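Ticket 2-300: Sort line, crushed cans rejected at handoff
Site: Ofori container return
Product: Cimero sort controller
Opened: 2025-08-12
Opened by: Kanyarat Luangrath
Priority: normal
Status: pending site confirmation

Symptom
Controller raises GRIP_WIDTH on dented aluminum cans and sends them to the manual lane. Undamaged cans pass. The manual lane was staffed by two people before the April changeover and now has one, who also clears jams. When the lane fills, the line stops until it is emptied.

Expected
Dented cans held upright go through to the metal bin without operator action.

Checked so far
Restarted controller. No change.
Swapped the finger pads for the spare set from Skandik. No change.
Compared settings with the backup. Minimum width is 60 mm on the line and 52 mm in the backup. No entry in the change log.

Grip reference for a can creased across the middle and lower body, one pad on each side, rim up:

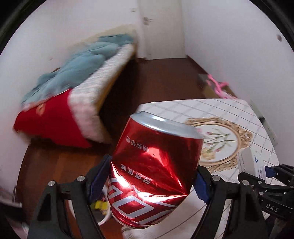
Chutima Thaweesak replied that 60 was set on purpose during the changeover. At 52 the controller accepted folded cartons as cans, and the metal bin came back from the buyer with a deduction. She does not want the old value restored across the board. She also asked that the ticket record the staffing side: the manual lane was planned as an exception lane, and the operator on it now spends most of the shift there, with jam calls waiting behind it.

Update, K. Luangrath
Agreed, no global rollback. Width limit can be set per material class in the current Cimero release. Proposed:
Class METAL: minimum 52 mm
Class CARTON: minimum 60 mm
Class UNKNOWN: minimum 60 mm, manual lane

Class comes from the inductive sensor upstream of the handoff, so the sensor has to be read before the width check. At present it is read after. Sequence change sent to Jilance for review.

Update, Jilance support
Sequence change is accepted. Add a 300 ms wait between sensor read and width check, otherwise the class from the previous item may be used. Throughput will drop slightly. Apply at shift change with the line empty.

Update, K. Luangrath
Applied on line 2 only. Log level raised for GRIP_WIDTH and CLASS_READ. Operators on both shifts were told that the manual lane light now means UNKNOWN class or an undersize item, and that dented cans should no longer be fed back by hand at the infeed. The card at the station still has the old wording and needs to be reprinted.

Open items
Manual lane count per shift, before and after, from Chutima
Revised station card
Decision on jam calls: separate assignment or stay with manual lane
Line 1 to remain on old sequence until the counts are in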